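**Gripper finger check, Vurnlow cell**
Maintained by: Cor Claeys
Revised: December 2024

This procedure applies to the parallel gripper on the Vurnlow cell. It is to be carried out every 15 shifts and after any collision stop.

1. Move the arm to the service position and lock out the cell at the main panel.
2. Wipe both finger pads with a dry, lint-free cloth. Replace any pad that is torn or glazed.
3. Check each hex screw at the link joints with the Standix driver. Do not exceed 2 Nm.
4. Move the fingers by hand through their full travel. Report any play at the pivots to Pieter Declercq before continuing.
5. Restore power and run the open/close routine from the Service menu.
6. Place an uncapped bottle upright on the table. Jog the arm until the bottle stands between the open fingers, with clearance on both sides.

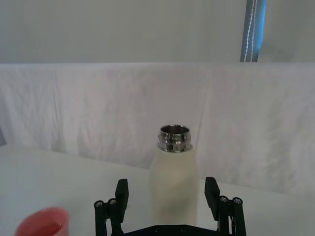 *Step 6: bottle between the open finger pads, before closing.*

7. Close the fingers at the lowest force setting. Both pads should meet the body together. If one touches first, correct the side offset and repeat step 6.
8. Record the result on Form 169 and return the cell to automatic mode.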